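Best way to pack bread and buns in a paper gift bag?

Posted by Si-woo Yeon
Hi everyone! I'm putting together bakery bags for our street's spring morning tea and I'm absolutely loving it, but my order of packing is a mess. I've got sliced bread, a ring bun, a round glazed one and some ridged rolls, plus these gorgeous paper bags with twisted handles. What goes in first? And do I line the bag?
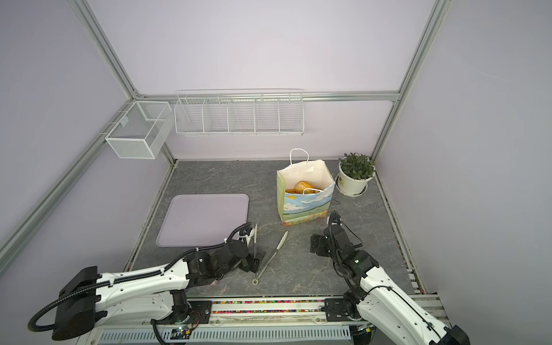
Painted landscape bag, bread roll visible inside the open top

Dae-han Yeom
Love a bakery bag! Lay everything out on a tray before you touch the bag, then pack heaviest to lightest. Line it with baking paper, because glaze goes straight through and leaves a horrible grey patch on the colour print.

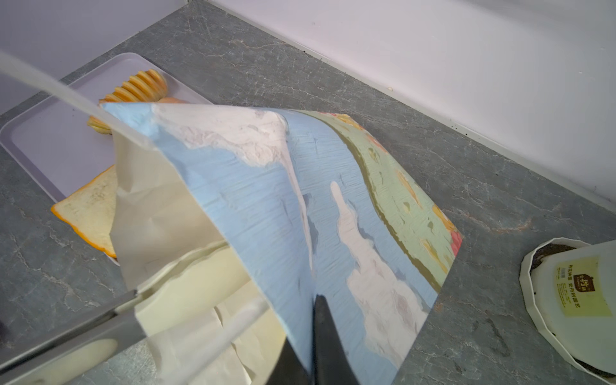
The other thing is to open the bag right out and run your hand down the side folds first. Paper bags crease if you force a bun past a half-open gusset, and once they've crinkled they never look crisp again. I did 18 of them last June and only wrecked 2!

Reinholz
just chuck it all in, slices last 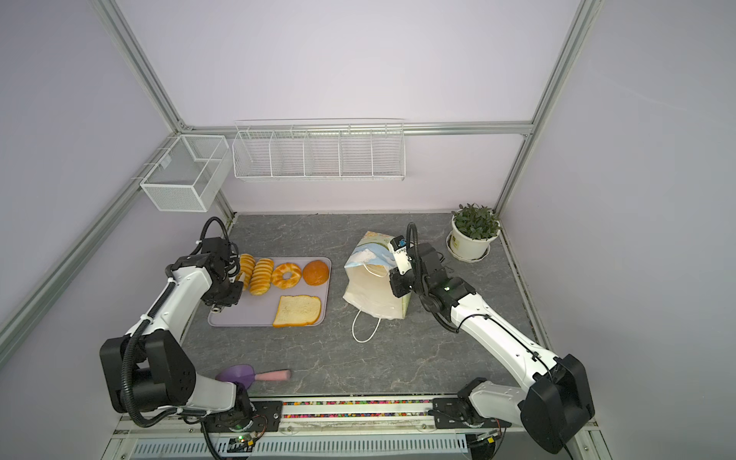
Sticky things are what I'd worry about, Si-woo. A glazed bun rubbing against plain bread makes everything tacky, so wrap each one in a twist of paper. I'd stand the bag right next to the tray like you have, and start with the round bun at the far end. The ring bun can go on top of that, then the ridged rolls upright along one side, and your slice of white bread slides down flat against the printed panel. Have fun with it, they're going to be beautiful!
Tratel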